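Ticket 644: Sellura handset drops mobile data after update, calls unaffected
Product: Sellura budget handset, dual SIM version
Network: Brutton, pay monthly
Status: Resolved, workaround in place, fix pending
Opened: Sunday, January 19, 2025

Reported fault

Customer states that mobile data stops some minutes after the screen is switched off. The 4G symbol stays in the status bar but no traffic passes. Calls and texts work normally in both directions. Toggling flight mode restores data until the next time the screen goes off. Wi-Fi is not affected. The fault was first noticed on the morning after the handset installed build 292. The phone was bought new in June and had no data faults before that build.

Customer had already restarted the handset, removed and refitted both SIMs and reset network settings from the system menu. None of these made a lasting difference. Customer had not carried out a factory reset and did not wish to unless there was no other option.

Initial checks

Build number confirmed as 292 from the About page. Storage has free space. Battery health reads normal. No protective case with a metal plate or magnet. Brutton SIM is in slot 1, a Halter prepaid SIM is in slot 2. Slot 1 is set as the default for data. Data roaming off, data saver off, no VPN profile installed.

Brutton coverage checker shows good indoor 4G at the address. No open faults on the serving mast. Account not capped or barred. APN values compared with the published list and found correct, including the APN type field, which is sometimes left short after an update.

Log capture

Customer enabled the radio log from the service menu and left the handset idle on a table with the screen off, then woke it and tried to load a page. Log exported and attached to the ticket.

The log shows the data session on slot 1 being released when the handset goes idle, as expected. On wake, the modem should ask for the session again on the same slot. It sends the request on slot 2. Halter rejects it because the prepaid SIM has no data bundle. The handset does not then retry on slot 1. The status bar continues to show the slot 1 registration, so the user sees a 4G symbol with no connection behind it.

Test 1: Halter SIM removed, restart. Data held through repeated screen-off periods. No drop.

Test 2: Halter SIM refitted but slot 2 disabled in settings. Data held. No drop.

Test 3: Slot 2 enabled, automatic data switching turned off. Fault returned on the first wake. The switching option is therefore not being obeyed on this build.

Test 4: SIMs swapped, Brutton in slot 2, Halter in slot 1. Default data moved to slot 2 by hand. No drop.

Interference and signal check

Carried out for completeness, as the customer mostly uses the phone in the kitchen. Handset moved to another room and Test 3 repeated. Same result. Signal strength in the kitchen and in the other room differed by 6 dB, well inside the normal range. Household appliances ruled out as a cause. A microwave oven can disturb 2.4 GHz Wi-Fi while it is running, but the mobile bands used by Brutton at this address are not near that frequency, and Wi-Fi is not part of this report.

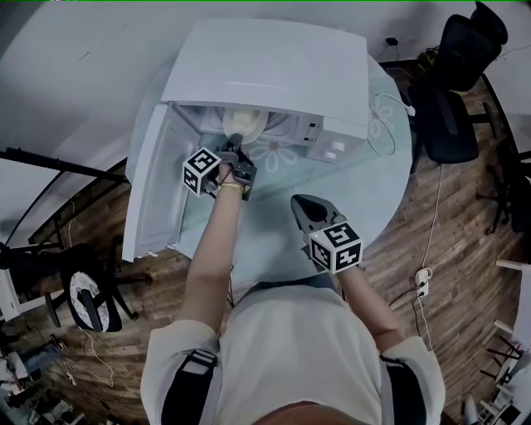
White microwave on a glass table, door open, bowl on the turntable.

Cause

Slot selection error on wake in build 292, dual SIM handsets only. The update appears to write a new default for the idle data slot and does not read the existing user setting. Single SIM handsets on the same build do not show the fault. The previous build is not affected, but downgrading is not supported on retail units and would wipe the handset in any case.

A factory reset is not recommended. The value is written again during first boot, so the fault would come back as soon as both SIMs were enabled.

Workaround given to customer

Power the handset off. Put the SIM used for data in slot 2 and the other in slot 1. Power on and wait for both to register. Open Settings, Network, SIM cards and set mobile data to slot 2. Check the preferred SIM for calls and texts, as the handset may clear it when the cards are moved. Restart once more.

If slot 2 cannot be used for data, disable the second SIM when it is not needed. Calls and texts to that number will not arrive while it is disabled.

Customer update

Cards swapped as advised. Customer reports data working overnight and through the following day with the screen off for long periods. Messages now arrive without the screen being woken. One side effect noted: the Bellamy dialler app still labels the Brutton line as SIM 1. This is a label stored by the app and does not change which line is used. Clearing the app's saved SIM names corrects it.

Escalation

Log and test results passed to Sellura firmware team under the existing defect for slot selection. Defect accepted. No release date given. Linked tickets to be updated when a corrected build is available. Customer has been asked to leave the cards in their present slots after updating and to move them back only if the release notes list the defect as fixed.

Ticket set to Resolved. Reopens automatically if the customer replies.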